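**Ticket:** Grasp planner selects layer boundary instead of garment edge
**Product:** Produra planning module
**Site:** Stostside
**Opened:** 3/23/21
**Status:** Open, fix under test
**Severity:** Medium

## Reported behavior

The Stostside site reports that the planner returns grasp points on the line where one garment lies over another. The gripper then closes on both items. The fault was reported after the segmentation update supplied by Herkska. Single garments are not affected.

## Investigation

1. The site log was replayed against the previous segmentation model. Of 200 replayed grasp requests, 40 returned a point on a layer boundary with the new model. The previous model returned 20 on the same set.

2. Wrist camera calibration was checked and found within tolerance. No change was made.

3. Mask output was reviewed for overlapping items. The red garment, heaped partly on the rainbow-striped fabric, was merged with the red-orange band into a single mask. The white zipper and the white lining were assigned to a separate item. The planner therefore treated the zipper opening as an outer edge and scored it highly.

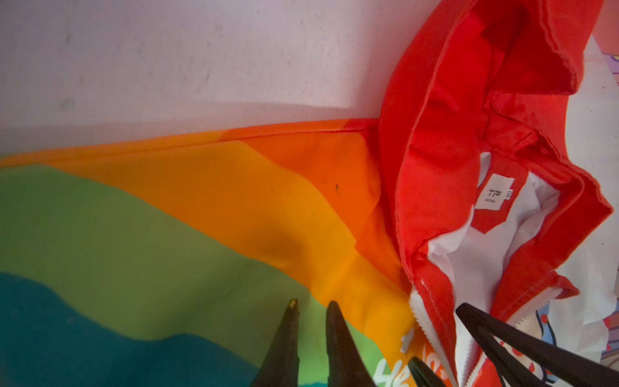

4. The gripper mask was compared with the wrist view. The stored mask covers the paired fingers at bottom center but omits part of the fingers at lower right. Pixels from those fingers were passed to the edge detector as dark fabric.

## Cause

Two faults contribute. The color weight in the new model is too high for striped items, and the gripper mask was not regenerated after the update.

## Action taken

- Gripper mask regenerated and loaded on the test cell.
- Color weight lowered in the Abubakar configuration branch. Depth weight unchanged.
- Planner now rejects any candidate whose mask contains a closed interior edge.

## Remaining work

The site is requested to run up to 200 mixed-pile grasps with the revised configuration and attach the planner log to this ticket. The production cells shall remain on the previous model until the log has been reviewed.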